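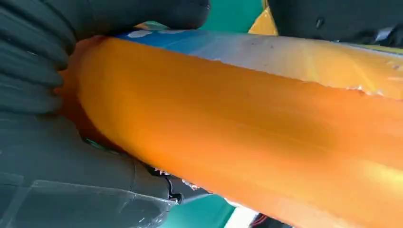

Fig. 1 – Orange cylinder, ragged edge on the blue and white layer.

Home Course Outline Handouts Readings Labs Contact

Small Goods Storage – Handout 3
Wraps, torn edges, open racks
Farnport evening program, January

Reading before class: the Clirko packing sheet, both sides. Skip the part on pallets, we do that later.

1. Where we left off

Last time: boxes. Square things, flat sides, stack well, label goes on the short end. Easy.

Now everything else. Rolls, tubes, bottles, shrink-wrapped bundles, anything with a curve to it. Round goods cause most of the trouble on a shelf and get the least space in the textbook (two pages, one of them a drawing of a barrel).

Main points for tonight – what the wrap is for, how to read an edge, where to put the thing once you have looked at it.

2. Layers

Start from the inside and work out. Write these down, we use the words all term.

Product. The thing somebody wants.
Contact layer. Touches the product. Bag, tube, inner film.
Outer layer. Carries print and color, takes the scuffs.
Transit layer. Only there for the trip. Supposed to come off.

People mix up the last two constantly. Someone pulls off what they think is transit film and there goes the barcode. Or they leave the transit film on, and the price label gets stuck to something the customer peels off in the parking lot.

With a clear film you can have a second layer underneath and not spot it under strong light. Glossy surfaces throw back a band of glare, print under it goes pale. Turn the item. Turn it again. If a color looks washed out on one side and deep on the other, suspect the light before you suspect the ink.

3. Reading an edge

Clean straight edge – cut. Blade, or a factory perforation.
Edge with a regular zigzag – tear strip, meant to open there.
Ragged edge, specks, frayed bits – treat as torn until you have checked.

Same goes for a ragged border between two colors. Could be damage, could be printed that way (some designers love a fake torn edge, snack packets especially). Finger test: run a fingertip across. If you feel a step, there are two layers. No step, it's print. Gloves off for this one.

White specks along an edge. Three usual sources – paper core showing where film has lifted, stress marks in the plastic, plain dust. Wipe first. Only write "damaged" if they stay put after the wipe.

Do not pick at it. A small tear in stretched film runs when you pull on it, and it runs lengthwise on a cylinder nearly every time. Patch with clear tape across the tear, press down from the middle outward. Tape laid along the tear does very little.

4. Grading

We use the Tredia scale in this class. Other places have their own, fine, but use this one on the homework.

A – all layers sound, print readable
B – outer layer marked or torn, contact layer sound
C – contact layer open, product can be seen or touched
D – product itself damaged

Food or anything for skin: C goes straight to D, no discussion. Hardware, stationery, toys: C can be rewrapped and sold as seen.

If you can't tell B from C, grade it C and put it on the side shelf. Somebody with better light looks at it later. The worst mistake is a confident B.

Write the grade on a tag. Never on the goods. Marker goes through thin film, and it dosn't come off the gloss ones either.

5. Holding round things

Support from underneath, light pressure from above. Squeezing from the sides alone makes the film slide over whatever is inside it, and then you have wrinkles, and then you have a tear.

Soft padded contact beats hard contact. Wide beats narrow. Keep rings and watch straps off it. Carry it level if you don't know what's inside or how the ends are sealed – ends are the weak spot, the film is gathered there and the folds rub.

6. Open racks

Bar racks, wire racks, anything you can see through. Metal, painted or coated.

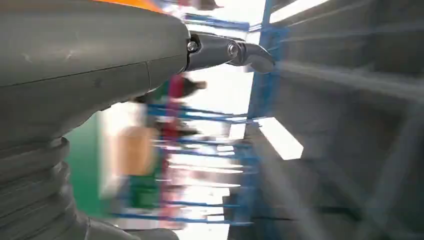 Good: air gets round the goods, dust falls through, spills show up fast, you can read a label from below. Bad: round goods settle into the gaps between bars, and every bar is a pressure line on the film. Leave a wrapped roll on bare bars for a month and you'll see the stripes.

So –
Lay cylinders across the bars, never along them.
Liner board under anything graded B. Cut it 3 inches short of the front so it doesn't catch sleeves.
Heavy ones low.
Stop at the ends of the row. A wedge will do, a rolled towel works too.
Max 12 to a row for the small rolls, one layer only.

Check the coating on the bars before loading. Chips and burrs snag film, that is where plenty of your mystery tears come from. Run a cotton rag along each bar and see where it catches. File it, touch up the paint, let it dry overnight.

Bright-colored racks make this easier. A chip shows against the color. On bare gray steel you have to feel for it.

Side note, will not be tested: the Au catalog of 1938 already sold painted bar shelving for "rolled and bottled wares" and told buyers to put felt on it. Scan is in the readings folder, page 28. Nice drawings.

7. Lab

Work in pairs. Each pair gets a tray of mixed wrapped goods and one section of rack.

Name the layers on each item. Say which one is transit.
Finger test on every ragged edge, write "step" or "no step".
Grade A to D, tag it.
Load the rack, liner where needed.
Swap sections with the next pair and regrade thier goods without reading the tags. Then compare.

Where the two grades differ, keep both on the sheet. Don't fix them to match, I want to see the spread.

8. Homework

Pick one round packaged item at home. Sketch the layers from the side. Mark every edge as cut, perforated or torn. One paragraph on how you would shelve it and what you would put under it.

Bring a cotton rag next time. And the tags, please, we ran low.

Previous Handout | Next Handout | Back to Top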